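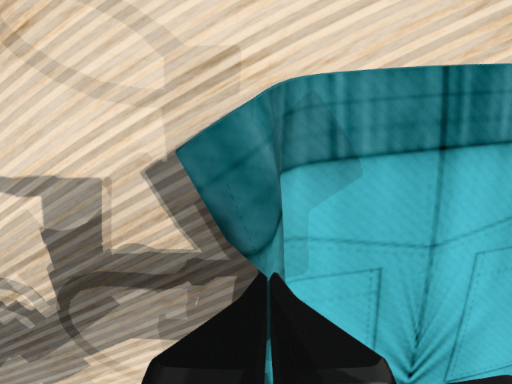 图1 仿真环境中的叠衣任务:夹爪夹住青绿色布料的一处(腕部视角)

参观Plumov实验室开放日小组报告
——从一块布说起:柔性物体操作与仿真

课程:机器人学导论(课外实践部分)
执笔:Pak-hei Lam
其他组员负责录音整理和附录,名单见封底

一、为什么选这个实验室

二月份老师把可以参观的单位列了一张表,大多数同学都报了汽车厂的焊接线。我们组讨论的时候也差点跟着报,后来有人翻到表的最后一行,写着“Plumov实验室,柔性物体操作,限15人”,旁边括号里是“可上手”三个字。就冲这三个字我们改了主意。

另一个原因跟课程有关。上学期我们学的运动学、轨迹规划,例题里抓的东西永远是方块、圆柱、螺栓。这些东西有六个自由度,位姿写成一个齐次矩阵就完事了。可是日常生活里有一大半东西不是这样的,衣服、毛巾、电线、塑料袋,拿起来就变形。教材里关于这部分只有半页,最后一句是“仍为开放问题”。我们很想看看真正在做这个开放问题的人每天都在干什么。

二、当天的安排

开放日从下午一点半开始,在一层大厅集合。接待我们的是实验室的两位研究生,其中一位做仿真,一位做控制,讲话都特别快,录音整理的同学事后抱怨了很久。流程是先听半小时介绍,然后看叠衣演示,再分组上手遥操作,最后是提问。原定四点结束,实际上我们赖到快六点才走(门卫来催了一次)。

介绍部分讲了实验室的三条线。第一条是叫Plistutero的仿真平台,布料、光照、桌面都在里面生成;第二条是叫Flumeck的遥操作系统,人在这边动手,仿真里的机械臂跟着动;第三条是把仿真里学到的策略搬到真机上,这一块当天没有开放,只放了几段录像。

三、叠衣演示

演示在一间不大的机房里进行,我们挤在一块大屏幕前面。屏幕上可以切换几个视角,一个是从桌子上方斜着看的全局视角,一个是装在机械臂末端的腕部视角。图1是腕部视角,画面底部两片黑色的就是夹爪的手指,中间夹着一点布。

说实话刚看到腕部视角时我有点晕,因为手臂一动,整个桌面都在转。但是看了几分钟就觉得这个视角太有用了!从全局视角看,夹爪只是碰到了布,到底夹住没有完全看不清;换到腕部视角,布料在指间被捏拢,皱纹朝着指尖收紧,一眼就明白。做控制的研究生说,他们早期只用全局视角训练,策略经常在“以为抓到了”的状态下直接抬手,抬上去才发现手里什么也没有。加上腕部视角以后,这类失误少了很多。

叠一件衣服的动作,按照他们的拆法是这样的:先找到一个适合下手的边或角,靠近,闭合夹爪,提起,带着布越过折线,放下,松开,退回。听上去很简单,可每一步都有自己的麻烦。靠近的时候如果高度低了,手指会顶着桌面;高了,就只夹到空气。提起的时候布的其余部分会被拖着走,前面好不容易摆正的地方又歪了。放下的时候要是松得太早,布角会自己弹回来一点,折线就不直。

组里有位同学问,为什么不用两只手。回答是他们也有双臂的任务,但单臂更能暴露问题,所以开放日演示用单臂。

四、仿真里的布是怎么来的

这一节是我个人最感兴趣的,所以写得长一些,请老师见谅。

在课上我们做过刚体仿真,一个箱子掉在地上弹两下,几行代码就可以跑。布料不一样。Plistutero里的布是一张由很多质点组成的网,相邻质点之间有拉伸约束,隔一个的质点之间有弯曲约束,另外还要处理布和桌子、布和手指、布和布自己的碰撞。最后一项最费时间。布叠起来以后上下两层贴得很近,如果检测得不够细,两层就会互相穿过去,画面上会看到上层突然“漏”出下层的颜色。研究生给我们现场放了一段故意调坏参数的片段,布像果冻一样抖,最后整个炸开飞出屏幕,大家都笑了。

还有一个我没想到的地方是外观。图1里布面能看出细细的斜向织纹,还有虚线一样的缝线,围出像口袋或者贴布的轮廓。我原来以为这些只是为了好看,对物理计算没有任何影响。做仿真的研究生说,对物理确实没影响,但是对视觉很重要:策略要靠画面判断布的哪一块朝上、哪里是边、哪里是折进去的部分。如果布是一整块纯色,网络在仿真里学会的就是“纯色的块”,换成真衣服,多了缝线和口袋,它就不认识了。

光照也是同样的道理。大家看图1,桌面上有大片灰色的影子,布面上也压着一块有棱角的半透明阴影,看形状应当是机械臂投下来的。我们在机房里问能不能把影子关掉,这样不是更清楚吗?研究生当场就关给我们看了。没有影子以后画面很干净,可是手指离布还有多远突然很难判断,我试着估了两次都估错。打开影子再看,影子和手指之间的距离就成了一个很好的参照。而且真实的房间里不可能没有影子,与其让策略到了真机上才第一次见到,还不如早点习惯。

他们把这种做法叫做域随机化:桌面的木纹、布的颜色、灯的位置、相机的角度,每次开始之前都随机换一套。我们这次看的演示一共准备了300套场景。翻着看的时候特别有意思,同样一个叠衣动作,有的桌子颜色很浅,有的很深,有的灯光斜得厉害,影子拖得老长。

五、上手体验

终于轮到我们!Flumeck的操作端是一个手持的手柄,外形有点像一把没有刀刃的剪刀,捏合手柄,屏幕里的夹爪就闭合。每人有两次机会,任务是把布的一个角翻到对面去。

我是组里第二个上的。第一次完全失败,我太着急,手柄往下压得太快,夹爪擦着布面过去,把布推出了一道大褶子,反倒更难抓了。研究生在旁边说不要盯着手,盯着影子。第二次我慢慢往下放,等影子和手指快碰到一起的时候才捏合,真的夹住了!往对面翻的时候布角在半路垂了下来,落点偏了一点,不过系统判定成功。我高兴得差点把手柄摔了。

组里五个人的情况如下(按上手顺序):

第一位:两次都夹到布,第一次提起后滑脱,第二次完成。
第二位(我):第一次未夹到,第二次完成。
第三位:两次都完成,她平时玩游戏多,手很稳。
第四位:第一次夹了两层,把底下的布也一起带走了;第二次完成。
第五位:两次都没有完成,问题都出在松开的时机上。

第四位同学的“夹了两层”引出了一段很好的讨论。研究生说这是叠布里最典型的失误之一,人用手指可以搓一下,感觉出是一层还是两层,夹爪没有这个感觉,只能靠看,或者靠手指上的力传感器去猜。他们正在尝试在夹住之后先轻轻提一下,观察周围的布怎么动,再决定是继续还是放开重来。我们觉得这个思路非常聪明,因为它不需要增加新的硬件。

操作时的全部数据,包括两个视角的画面、手柄的位置和夹爪的开合,都会记录下来,经过筛选后可以作为示范数据用来训练。也就是说,我们笨手笨脚的那几次操作说不定也会进到训练集里(第五位同学听完压力很大)。开放日开始之前,这个任务已经积累了236条示范。

六、提问记录(节选)

根据录音整理,语句略有删改。

关于仿真和真机的差距。研究生认为目前差距最大的地方是摩擦。仿真里布和桌子之间的摩擦用一个系数表示,而真布和真桌子之间的摩擦跟织纹方向、静电甚至天气都有关。他们会把摩擦系数也随机化,但范围定多大主要靠经验,这个范围定得太宽,策略会变得畏手畏脚,动作特别慢。

关于为什么用夹爪,不用灵巧手。灵巧手做得到的事情更多,可控制维度也高得多,采集示范数据很困难。两指夹爪配合手柄,新手几分钟就能学会。他们提到参考过Murakami那套把布料操作分成“抓、移、放”三类基本动作的分法,用两指夹爪基本都能覆盖。

关于本科生能不能参与。可以,但是希望先把线性代数和Python学扎实,布料仿真那一块最好还懂一些数值方法。我们组有两个人当场记下了联系邮箱。

关于失败的数据要不要。这个问题是第五位同学问的,估计是出于私心。回答是要,但要单独标记。失败的片段可以用来训练一个判断器,让系统知道什么样的画面意味着“没夹住”。

七、与课程内容的联系

回来以后我们对照讲义整理了几点。

坐标变换。腕部相机装在末端,它看到的位置要经过手眼标定得到的矩阵,再乘上末端位姿,才能换到基座坐标系。课上推这个式子的时候觉得很枯燥,在机房里看到画面随着手臂转动,一下子就知道为什么非要有它不可了。

状态表示。刚体用一个位姿就能描述,布料如果用全部质点来描述,维度太高,没办法直接做规划。实验室的办法是不去显式地估计布的形状,直接从图像到动作。这跟课上“先感知、再规划、再控制”的三段式很不一样,组里对这一点有争论。我比较喜欢直接学的办法,另外两位同学觉得出了错不好查原因,他们更愿意先估计出几个关键点,例如衣服的四个角,再用传统方法规划。

数值稳定性。布料“炸开”的那段片段,原因是时间步长太大。期末复习显式积分和隐式积分的时候,我们准备把这个例子写进小组笔记里。

八、不足与后续打算

我们的准备不够充分。去之前只看了实验室主页上的介绍,没有读论文,所以前半小时有不少名词听不懂,提的问题也偏浅。上手环节没有事先设计记录表,第五节里的结果是靠回忆和录音拼起来的,没有记下每次操作用了多长时间,这一点比较可惜。

后续我们想做一个小作业:在电脑上用质点弹簧模型写一块最简单的布,让它一个角固定,另一个角沿着圆弧移动,看看折线能不能落在想要的位置。已经有一个能跑的版本,布会垂下来,但是自碰撞还没有写,对折以后两层会穿在一起。代码和运行说明放在附录B,欢迎老师和其他组的同学提意见。

附录A 录音文字稿
附录B 质点弹簧布料程序
附录C 组员分工表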